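**Culture night at the Galanis Ballroom -- booth fees and room layout**

**stotico_av** wrote:
Layout for March is posted. Capacity is 600 with the stage in, and each club gets one table. The booth fee goes from $50 to $100. Sound check is Tuesday, and dance groups go first.

**drumline_kel** wrote:
Doubling the fee is hard on small clubs. Ours has one budget line for the year, and costumes already used most of it. What does the extra money cover?

**stotico_av** wrote:
Ciltar raised the rental on the sprung floor panels to $2000. Last year we danced on bare tile and two groups complained.

**clinon_hall** wrote:
I'd keep the panels and drop the second projector. Also, the center aisle on the plan is too narrow. Leave room for a wheelchair to turn at the stage end.
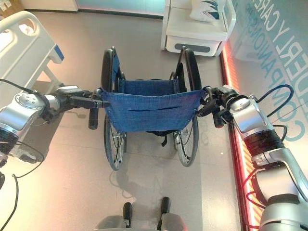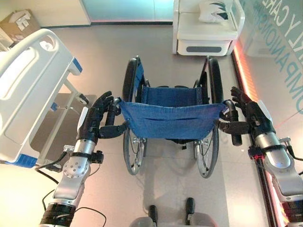

If you pull the back row of chairs, the aisle works without moving the food tables. The dance groups still need a clear path from the side door -- last time they lined up between the booths.

**drumline_kel** wrote:
Fine with losing the projector. Still against the fee. Charge by table size.

**stotico_av** wrote:
All tables are the same size. I'll redraw the aisle and ask Ciltar for a half-set price.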